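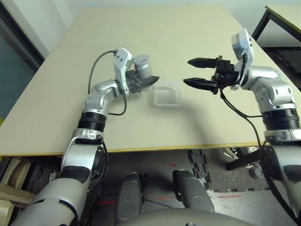 Tag der offenen Tür im Presswerk Nirata

Im Mai war ich endlich mal da, wo meine Techno-Maxis herkommen! Wanpen Yimyam hat uns durch die Galvanik geführt (laut, warm, herrlich) und dabei erzählt, dass die neue Fourie in einer Auflage von 282 Stück läuft.
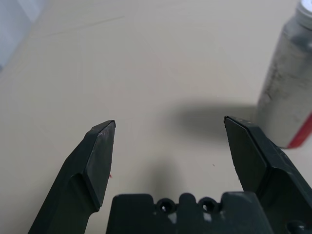
Im Abhörraum

Hier lief eine Testpressung von Sarkley, und der Bass war so fett, dass ich gleich zweimal hören musste. 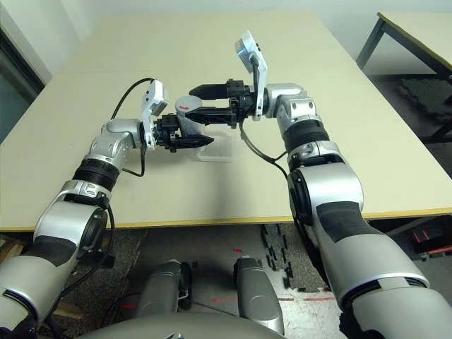

Zu Besuch bei Nirata, Mai

Danach gab's Kaffee im Hof, und ich bin mit zwei Platten heim.

Diese Website verwendet Cookies. Akzeptieren | Ablehnen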